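양팔 셀 손목 카메라 화면이 뿌옇게 나올 때 어디부터 보시나요?

Bożena Makowska
안녕하세요, 늘 눈팅만 하다가 처음 글 올립니다. 저희는 작은 양팔 셀에서 멀티탭이랑 플러그를 집어 옮기는 작업을 돌리고 있어요. 10월에 그리퍼를 한 번 분해해서 청소했는데, 그 뒤로 손목 카메라 화면에서 물체 모서리가 영 또렷하지 않습니다. 렌즈는 두 번이나 닦아 봤고요. 초점 문제일까요, 아니면 캘리브레이션부터 다시 해야 할까요? 작업대 사진도 같이 올리니 편하게 말씀해 주세요.

손목 쪽 화면이랑 셀 전체입니다. 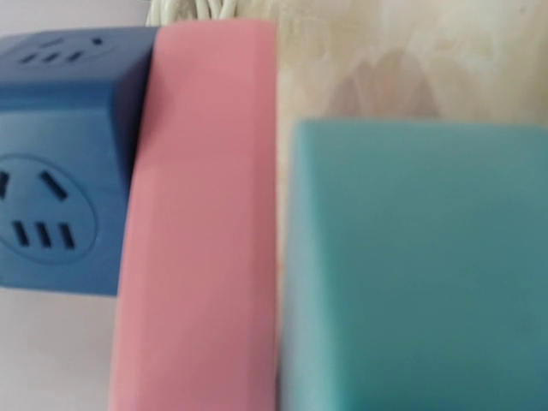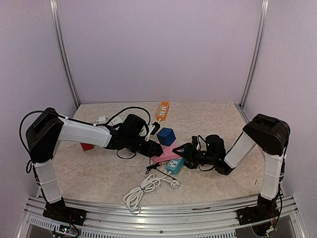
참고로 제어 프로그램은 Gatura를 쓰고, 노출값은 청소 전과 똑같이 두었습니다. 바쁘실 텐데 긴 글 읽어 주셔서 미리 감사드려요!

Liam Lockwood
반갑습니다, 저도 작년에 똑같은 일로 며칠을 헤맸던 터라 남 일 같지가 않네요. 캘리브레이션은 맨 나중에 하세요. 먼저 팔을 완전히 세워 두고 한 장, 천천히 움직이면서 한 장 찍어 비교해 보시고요. 세워 둔 상태에서도 흐리면 초점 링이나 카메라 고정 나사 쪽입니다. 분해할 때 링이 살짝 돌아가는 일이 꽤 흔하거든요. 움직일 때만 흐리면 노출 시간을 줄이고 조명을 조금 올려 보세요. 초점을 맞춘 다음에는 링에 표시를 해 두시고, 손목 케이블이 카메라를 당기지 않는지도 팔을 끝까지 돌려 가며 한번 봐 주세요.

sikora_3
그냥 카메라 바꾸세요. 저는 그렇게 했습니다.

wakosine
윗분 말씀대로 바꾸기 전에 나사부터 조여 보세요 ㅎㅎ 저희 셀은 그걸로 끝났어요. 너무 세게 조이면 브래킷이 휘니까 살살요.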